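The Blocks from Flosside

My aunt left me the shop on Grarell Street, and with it 687 dollars in the till, a drawer of unpaid bills, and one order she never finished. The ticket was still pinned up over the bench - Panganiban, shape set, painted bright, pick up 07/06/2024. That gave me 18 days, and I had never made a toy in my life!

So I called the number on the ticket, hoping they'd let me off the hook. A little voice answered and asked if the heart was done yet. What was I supposed to say? I said almost.

I found the blocks in the end, in a cookie tin from Wendholm, under 21 years of sandpaper. She'd made more of them than I could have hoped for. I carried the tin to the bench, got out the maple board she used to roll pie dough on (same board, I swear, she never did own two of anything) and tipped the whole lot out. 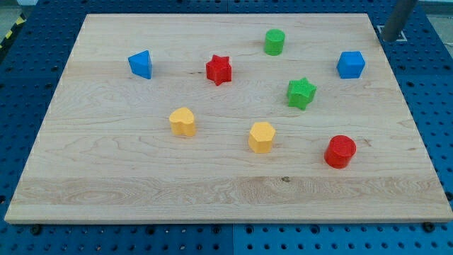 I must have stood there half the evening, moving the yellow heart next to the red star and back again. She used to do that with me when I was small, back in the house at Flosside. You closed your eyes, she put a shape in your hand, and you had to name it. I always got the star. I always mixed up the cylinder and the hexagon if I was tired, and she'd let me have it anyway.

The ticket said 34 dollars, paid in advance, so there was nothing to collect. I wiped out the tin and lined it with one of her dish towels, the good one with the stripe. Then I closed my eyes, picked up a block and ran my thumb along it until I felt a point.

"Star," I said, out loud, to the whole empty shop, and put it in the tin.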